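Following the Salt Carts

Adebayo Amadi has walked the 371 miles from Grendon to Fosness, camera around his neck, in the steps of a traveling salesman whose diary he bought for $2. The photographs go on show at the Merero gallery in March.

The salesman, one Kennedy, wrote mostly about his feet and the soup. Amadi found this a sound guide and photographed both. 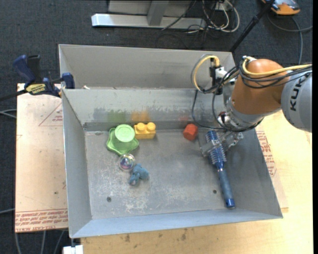

Amadi shot up to 100 rolls of film, and the landscapes came last. He preferred what people leave on windowsills and at bus stops, small things with no business together, the way a green cup can end up in the company of a yellow toy block and a clear ball. Curator Kristof Wuyts has hung them all at knee height. Kennedy, according to the diary, spent much of the trip sitting down.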